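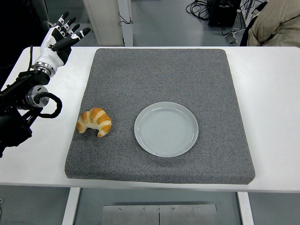
Primton Drug Take-Back and Disposal Project
Progress report to the Rahman Fund
3 Jul 2021
Prepared by Laurențiu Jitaru, project coordinator

This report covers the work done since the grant was released in March. The grant pays for collection boxes for unwanted prescription drugs, secure transport, and destruction under the supervision of the county sheriff's office.

Collection

All 5 boxes are now in service. Three are in pharmacies in Primton, one is in the lobby of the police station and one is at the Grultthorpe clinic. The Grultthorpe box opened three weeks later than planned. The first one delivered had a faulty lock and the deputy assigned to us would not sign for it. The supplier, Floltus, replaced it at no charge.

Up to the end of June we collected 187 pounds of material, packaging included. Most of it was ordinary household medicine. Controlled drugs, mainly opioid painkillers and sedatives, are logged separately by the sheriff's office and we do not handle them after the box is opened. Their log shows 1,597 tablets and capsules for the period.

The police station box fills slowest. Officers there think some people do not like walking into the building with a bag of pills, and we have asked whether it could go in the outer vestibule. The chief wants a second lock and a bolt plate before he will agree.

Destruction

Two loads have gone to the incinerator under escort. A third was put off when the plant closed a line for repairs — it is stored in the evidence room and will go out with the next load. Certificates for the first two are attached.

Training

We trained 74 people, mostly pharmacy staff, plus dispatchers and patrol officers. The session takes ninety minutes. Pharmacy staff asked for more on what to do when someone brings in needles, which the boxes do not accept. A one-page sheet on this has been sent to each site.

Problems

Two sites reported attempts to force a box. Neither was opened. Both incidents were reported to police and one person has been charged. We moved the box at the Main Street pharmacy closer to the counter.

Spending

Spending is under budget on transport and over on hardware. We ask to move the unspent transport money to pay for the bolt plates and a spare inner container for each site. A revised budget is attached.

Next period

Weekly pickups will continue. We plan to run an evening session for home care aides in Grultthorpe and to get the third load destroyed.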